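**Brunstead** es una urbanización residencial de 300 viviendas unifamiliares levantada en cuatro fases sobre los antiguos pastos de Grelach. Es uno de los conjuntos más singulares de su comarca, tanto por la generosidad de sus parcelas como por la extraordinaria continuidad de su arbolado, que la promotora Fivmont conservó casi íntegro durante las obras.

## Historia

Los terrenos pertenecieron durante tres generaciones a la familia Gebremichael, dedicada a la cría de caballos. Tras la venta de la finca, Fivmont encargó el plan general a la arquitecta Paloma Haddad, que propuso algo poco frecuente en la zona: calles curvas adaptadas a las antiguas lindes, sin una sola manzana rectangular. ¡Y el resultado todavía sorprende a quien entra por primera vez!

La primera fase, de 102 casas, se entregó en julio y se vendió antes de terminar el año. Las tres siguientes ocuparon la ladera norte y la orilla del estanque.

## Trazado y viviendas

Haddad dibujó cinco modelos de casa, todos con porche delantero y garaje retranqueado. El más celebrado es el modelo Gebremichael, de una sola planta, con un patio interior que lleva la luz hasta la cocina —una solución magnífica para los inviernos cortos y luminosos de la región—. La parcela mínima es de 1000 metros cuadrados.

Las calles llevan nombres de razas de caballos, en recuerdo de la finca, y se cruzan siempre en ángulos abiertos.
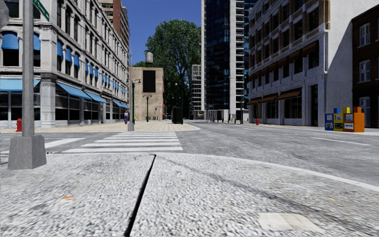

*Poste y placa verde de calle junto a un bordillo curvo.*

## Zonas comunes

El antiguo picadero es hoy la casa club, con biblioteca, sala de música y una piscina cubierta que conserva las cerchas originales. El paisajista Lyle Begay diseñó el sendero que rodea el estanque y plantó en sus márgenes sauces, alisos y una espléndida colección de iris que florece a finales de primavera. Begay reservó además una franja de pradera sin segar, muy apreciada por los aficionados a las aves.

Cada 3 de febrero se celebra la Fiesta de la Finca, con mercado de productos locales y un paseo a caballo por el perímetro.

## Administración

La asociación de propietarios gestiona el mantenimiento de los jardines y de la casa club. Sus normas limitan la altura de los setos y fijan la paleta de colores de las fachadas, revisada por última vez al concluir la cuarta fase. El alquiler de temporada está permitido a partir de estancias de un mes.

## Véase también

- Grelach
- Ciudad jardín
- Urbanización cerrada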